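Sellico Guest Services – Minutes, Wed 15 November

Item 3. Key card redesign
The proposal is to replace the plain cards at the Sepúlveda house with picture cards from Nutora. Quote on the table: $1315 for 600 cards. Several members asked what a photograph does for a guest who only wants the door to open. No answer was minuted in September and none was offered today.
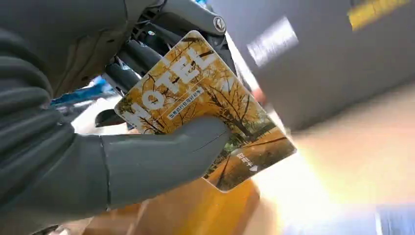
Key card with ginkgo design, arrow near the lower right.

The trees were liked. The arrow was not – it is small, and the front desk doubts tired guests will notice it. The claim that picture cards get returned more often came with no numbers. Order not approved. Nutora to be asked for a larger arrow and a price for a short run.

Item 4. Card sleeves
Randura sleeves stay for now. Vote: 7 for, 1 against.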